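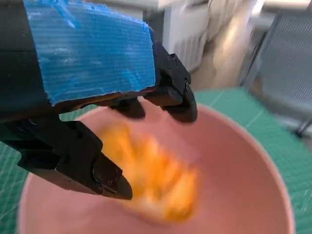
How do you choose a hand for a robot?

Pick up a pencil. Now pick up a grape. You probably didn't think about either one. Your fingers opened by the right amount, closed, and stopped squeezing before anything got squashed.

A robot can't do that unless someone helps it. The part of a robot arm that grabs things is called a gripper, and there are many kinds. Some have two fingers and some have more. Some don't have fingers at all and use suction, like a vacuum cleaner. Engineers often have to try several before they find one that suits the job.

Jyoti Mishra tests grippers. This year she has been comparing two of them, called the Andel and the Sisavska. Both have two fingers. The Andel has hard fingertips with a little rubber on them. The Sisavska has softer tips that bend when they press on something.

What makes a test fair?

Say you wanted to know which of your friends throws a ball the farthest. You wouldn't give one of them a tennis ball and the other a bowling ball. Everything has to be the same except the thing you are testing.

Grippers work the same way. Jyoti puts the same object in the same bowl for both of them. The arm starts from the same spot and moves at the same speed. Then she swaps the gripper and does it all again.

Each try is called a trial. Jyoti and her teammate Vikas Uniyal ran 2399 trials between May and the day they stopped to add up the results. That sounds like a lot, but one trial doesn't tell you much. A gripper might get lucky once. It won't get lucky hundreds of times.

Why do grippers need cameras?

Close your eyes and try to pick up a sock from the floor. It's much harder. You have to feel for it, and you may knock it away before you get it.

Many robots have a small camera near the wrist. It moves wherever the gripper moves, so it gets a close view of the fingers and whatever is between them. It also sees whatever happens to be behind them. When the arm swings to one side, the bowl slides out of view and the camera looks across the room instead.
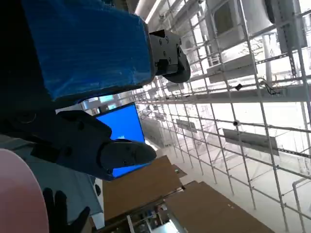 Photo: Vikas Uniyal / Futau

A computer screen, a black glove and a lot of white rods and tubes are all in view there. A person can tell quickly that the black finger is close and the rods go back a long way. A computer only gets a picture made of tiny colored dots. It has to work out which dots belong to the finger, which belong to the thing it wants, and which it can ignore.

Fast movement is another problem. Wave your hand in front of your face and it turns into a smear. The same thing can happen in a camera picture, and a smeared object has no clear edges to aim for. Slowing the arm down helps, but then every trial takes longer.

So which gripper won?

It depended on the object. In trials with hard blocks, the Andel dropped 154 and the Sisavska dropped 193. With soft, lumpy things the Sisavska did better. Its tips bent around the bumps, while the Andel's tips often slid off.

Jyoti says she would keep both - one for each kind of job.

Try it yourself

You need a bowl, a pair of kitchen tongs, a pair of chopsticks, a sponge and a building block. Put the sponge in the bowl and lift it out ten times with the tongs. Write down how many times you dropped it. Do the same with the chopsticks, then start over with the block. Keep the bowl in the same place the whole time.

If that was too easy, try it with one eye closed.

Words to know

Gripper: the part of a robot that holds things.
Trial: one try in a test.
Suction: pulling on something by taking air away.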